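Fleece blankets find new homes before the cold weeks

Dobson, 31 January 2019

The blanket room of the Pastonora household store in Dobson has given out 752 blankets and throws since it opened its doors in November, and the people who run it say that the shelves must be filled again before the end of the winter.

The room is on the first floor of the old Sorner building, above the shop where Pastonora sells used furniture and kitchen things. It is open on 3 afternoons in the week. Visitors do not need to show any paper or to explain their situation. They can take one blanket for each person at home, and one more if there is a small child.

Most of what comes in is fleece. People like it since years for the sofa and for the car, it is cheap to buy, and it goes in the machine without trouble. Wool is also given, but less often, and it takes more work before it can go out. Cotton bedspreads are accepted only when they are complete and without holes.

Every piece that arrives is first looked at near the window, on both sides, and the edges are pulled a little to see if the stitching holds. After this it is washed at 30 degrees with a small amount of liquid soap. Fabric softener is not used, as it makes the fleece flat and some visitors have sensitive skin. The blankets dry on lines in the back corridor, where there is a good draught but not much space, and on some days the washing has to wait.

The folding is a matter of discussion. In the first weeks the blankets were rolled, and the rolls fell from the shelves each time that somebody took one from the lower row. Now they are folded in half, again in half, and then in three parts, with the closed side to the front. A label of paper goes under the top fold with the size and the kind of material. Blankets with a thick pile, of the type that looks like fur, are kept apart from the smooth ones, because the fluff goes from one to the other and a light colour looks dirty very soon.

Light colours are in fact the most wanted. Pale blue, cream and light grey leave the room in the same week, while brown and dark green can stay for a month. The store asks people not to hold back the darker ones for this reason, as they are taken in the end, often by dog owners and by men who live alone.
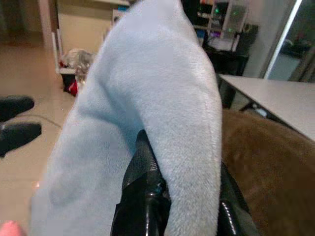 Denise Cheetham would like the room to accept baby blankets as well, and she wrote to the store that she has a full bag of them at home which she does not want to throw away. She finds it strange that a blanket for a double bed is welcome and a small one is not, when it is the small ones that are hardly used before the child has grown. She also asked if the washing could be done without any perfume, for families where a person has asthma.

The store answers that baby blankets will be taken from next month, if they are washable and have no ribbons or buttons. The soap was already changed to one without perfume after the first two weeks, but the notice on the door was not corrected and this will be done now.

Money is a smaller question than space, but it is there. The costs for soap, electricity and the repair of the second washing machine were 2,528 pounds up to the middle of this month. A part of this was paid from the sale of furniture downstairs. The Stadano laundry, two streets away, washes the very big pieces without charge when its machines are free, mostly early in the morning. Roughly 13 of these went there in the last delivery - mainly quilts and sofa covers which would not fit in a normal drum.

Blankets can be brought to the counter on the ground floor during the opening hours of the shop. They should be dry and in a closed bag. Electric blankets, pillows and duvets with feathers cannot be accepted, and neither can pieces which were cut to another size, except when the edge was sewn again.

Who wants to help with mending can leave a name and a telephone number at the same counter. A sewing machine is available, and thread in the usual colours. At the moment there is a pile of throws with open seams - most of them need only a few minutes each - and the room hopes to have them on the shelves before the next cold nights.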